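Wanted: students for the Cendusano peg board team, plus practice operators

Cendusano Robotics Club — spring intake

We need people. Two of last year's team graduated and the competition entry is already in, so this is going up fast and will get tidied later (maybe).

What we do: two-arm robot, one work board, blue parts. Pegs and cylinders go in the round holes, long parts go in the slots. Sounds like a toddler toy. Come try it with a gripper on one side and a five-minute clock running, then tell us how it went.

You don't need to have built anything before. You don't need to be an engineering major either. Last season's best operator was studying music.
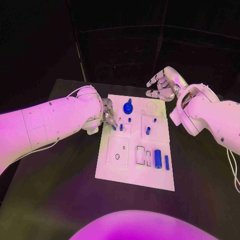 OPEN SPOTS

Operators (four spots). You drive the arms by hand control and do practice runs. Patience matters more than speed at the start. Sessions are two hours, with a break in the middle, take the break. Gamers welcome but it doesn't carry over as much as you'd think.

Code people (two spots). Python mostly. The job is turning recorded runs into something the arms can repeat without a person on the controls. We have 1,462 runs saved from last season and the labels on them are a mess. First month is labels. Sorry. After that it gets good.

Hardware (one spot, maybe two). Cables, mounts, spare parts, printing new pegs when old ones wear. You'll work with Fergus Moffat, who knows every screw on the thing. Bring your own small hex keys if you have them, ours wander off.

Log keeper (one spot). Write down what was tried, what fit, what got dropped. Good for somebody who wants in but can't do the long evenings. Can be done from the notes afterwards as long as your there for at least one session a week.

THE COMPETITION

Aitken Cup, student division, December. 19 teams entered so far. Each team gets a board in the same layout and the parts start out loose or in the wrong place. Points for each part seated, extra for the thin rod, penalty if anything ends up on the floor. There's a hand-driven round and a no-hands round. We placed 11 last year, mostly on the hand-driven round. The no-hands round was rough — we scored one peg.

This year the goal is a decent no-hands score. Sang-wook Do is leading that side and has a plan, ask him about it, set aside half an hour.

We also keep a sheet version of the layout, printed outlines, no depth to it. New operators start on that. You learn to pick up a small cylinder and put it down where you meant to, standing up, before anyone makes you fit it in a hole. Most people want to skip the sheet. Please don't skip the sheet. Everybody who skipped it last year went back to it.

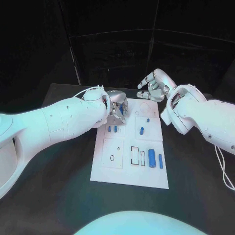 Once you can clear the sheet twice in a row with no drops you move on to the raised board, and you can sign up for your own slots on the calendar. Some people get there in a week, some take a month, both are fine. Archie took five weeks and he's driving in the cup.

TIME

Evenings, 6 to 8 pm, two a week, you pick which. More in the last three weeks before the cup if you're traveling with the team. If you have labs or a job tell us up front and we'll work around it. Miss three sessions with no message and we give the slot away.

CREDIT AND MONEY

Project credit is possible through the Medo program, one unit. You have to set that up with your advisor yourself before the add deadline. No pay for club members. Travel and food at the cup are covered, the T-shirt is too.

Separate from the club: Calum Ogilvie needs 21 people for his practice study. One visit, 90 minutes, sheet tasks only, you get a bookstore card at the end. You can do the study and join the club but do the study FIRST, he needs people who haven't driven the arms. 18 or over, both hands free of casts or splints.

HOW TO APPLY

Short message, no resume. Tell us:

Your name and year
Which spot (two choices is fine)
Which evenings you can't do
One thing you fixed, built, or broke and what you did about it

Send it through the Cinum page under Clubs, or leave a note in the box outside the robot room. Address it to Struan Sutherland. He's Archie's brother, so make sure it says Struan or it ends up in the wrong inbox.

We'll write back to everyone. Then you come in for a tryout, 20 minutes on the controls for operators, a chat and a look at some old code for coders. Hardware people get handed something loose and asked to tighten it.

Closed shoes for anyone coming into the room. Tie back long hair. No drinks on the table, theres a shelf by the door for those.

Study sign-ups stay open until Calum has his numbers. Club spots close as soon as they fill, and operator spots went first last time.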